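Workshop Builds > Arms and grippers
Thread: Pastell arm, getting it to work inside old PCs

flisari_fan
Update on the Pastell, for those who followed along in August. The new gripper is on and I've moved from picking up blocks to poking about in old desktops, which is what I wanted it for all along! The plan is to have it pull memory and unplug leads so our shed can strip donated machines without wrecking anyone's thumbs. The long finger is the bit I'm proudest of — I redrew it 9 times before it would get down near the slots.

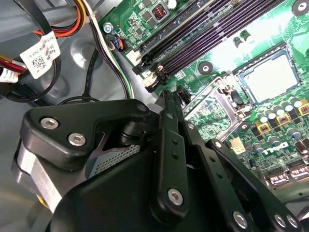
Benedito Fontes
Nice, but I reckon you're starting at the wrong end. Memory latches are fiddly little beggars. Do screws first, get your repeatability sorted, then come back to clips. My Frota build spent 26 evenings on latches and I've still got nothing to show for it.

flisari_fan
Fair point, but screws mean a tool changer and I haven't got the budget or the patience. Clips only need a push in the right spot. My real headache is the approach angle, because the wrist wants to come in steep and the linkage is wide.

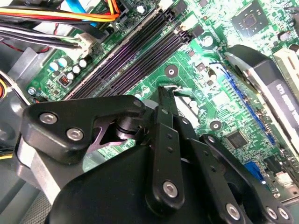
So I've capped the wrist speed and added a hover point above the board before every move down. Slow as a wet week, but I'm much less jumpy with my hand off the stop button.

skodasska
Disagree with Benedito, clips are fine. I'd worry about the cables. What are you doing about those?

flisari_fan
Cables are next on the list and I'm a bit scared of them, to be truthful. They never sit the same way in two machines, so a taught path is no good. I'm thinking the arm should go for the plug and leave the wires alone.
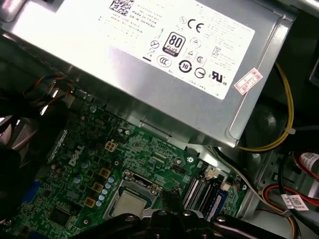

Power supplies have their own rule in our shed: unplugged at the wall and left overnight before the arm goes near them. I also want the software to read labels for sorting. The big 80 PLUS badge should be an easy first target, and the tiny print around it can wait until I've got a better lens.

Benedito Fontes
Still say screws. Post your finger drawings though, I'd like to pinch them.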